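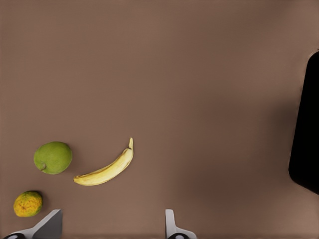

Storing fruit in the staff kitchen

Applies to: all kitchens at Marnside, including the Yammine annexe
Last revised: August 30, 2023

Fruit is delivered to each kitchen in the morning and should be put away before the first break. Staff on the kitchen rota are asked to follow the steps below.

1. Check the delivery note against the order. Report any shortage to the supplier, Dorkar, using account number 1139.

2. Remove fruit that is split or mouldy and place it in the food waste bin.

3. Set out firm, unripe fruit on the worktop in a single layer, away from direct sunlight. Green fruit may be left at room temperature until it is ready to eat.

4. Keep bananas apart from other fruit, as they hasten ripening.

5. Move ripe fruit to the lower drawer of the refrigerator. It may remain there for up to 3 days.

6. Wash fruit under cold running water immediately before it is served. Fruit should not be washed before storage.

7. Wipe the worktop with the Jastis cleaning solution, diluted at 70 ml to each bucket, and rinse with clean water.

Changes to the weekly order for September must be entered on the kitchen order form, which is kept beside the delivery door.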